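Home | Guides | Sign Kits | Forum | Cart

Section 3: Mounting your Vumia trail markers

Okay, you've got your route map and your arrow panels, so now we get to the fun part (my favorite, anyway!). I put these up all over the Trenedton loop and made most of the mistakes for you.

1. Walk the route in both directions before you dig anything. People come at a fork from the side you forgot, every time.

2. Mark each decision point with a flag. A fork gets a marker, a gentle bend doesn't.

3. Dig the post hole 40 cm deep and set the post with the flat face toward the oncoming walker.

Note: on the Niltness side the soil is sandy, so I go deeper and tamp in gravel as I fill. 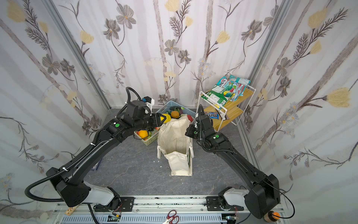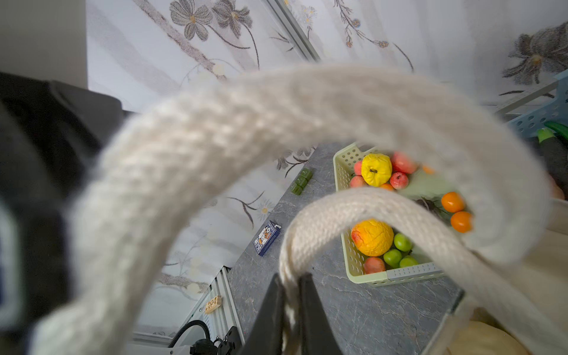 Pollock wrote in to say that step 3 falls apart at a three-way fork, where the flat face can only greet one set of walkers, and that a second panel on the back of the post fixed it for them. I've done it that way ever since, and the spare bracket in the kit fits fine.

4. Slide the arrow panel into the bracket and snug the 3 screws by hand. Leave them a little loose for now.

5. Step back to where a walker would first look up, check the arrow, then tighten.

Caution: don't use a power driver on the panel screws. The face cracks, and I have a box of cracked ones to prove it.

Comments

mapnerd611: Does the dark green panel read okay under trees? Mine vanishes by late afternoon.

Tilly: Go with the cream lettering, much easier on old eyes!

Contact us | © Vumia Wayfinding | Back to top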